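Clelley Opens Can and Bottle Return Center in Urville

URVILLE, 14th May — Clelley, the regional recycling company, has opened a can and bottle return center at the former Mustonen furniture store in Urville. The center takes empty aluminum cans, plastic bottles and glass bottles from households and small businesses.

The building has 4,000 square feet of floor space and parking at the rear. Customers bring their empties to the front counter, where staff sort them and pay the refund in cash or as store credit. Households may return up to 220 containers per visit. Larger loads need an appointment, which can be made by phone or at the counter.
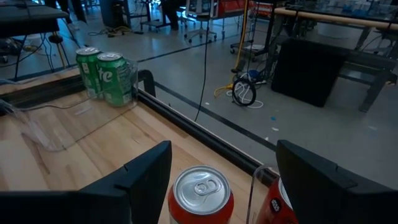 What the Center Accepts

Soda, beer, juice and water containers are accepted in all common sizes. Cans should be empty and not crushed, so that the label can still be read. Paint cans, food tins and aerosols are not accepted and should go to the county site on Isport Road.

Soft drink cans are expected to make up most of the returns — at Clelley's other centers they outnumber glass bottles every month of the year.
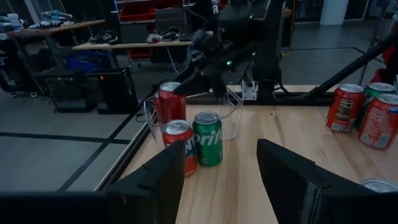

Schools and clubs can also register for a group account, with refunds paid in one sum at the end of each month. The first 100 groups to sign up before the end of June will receive a free set of collection bags. Registration forms are available at the counter.

The Urville center is Clelley's second in the county, after Isport.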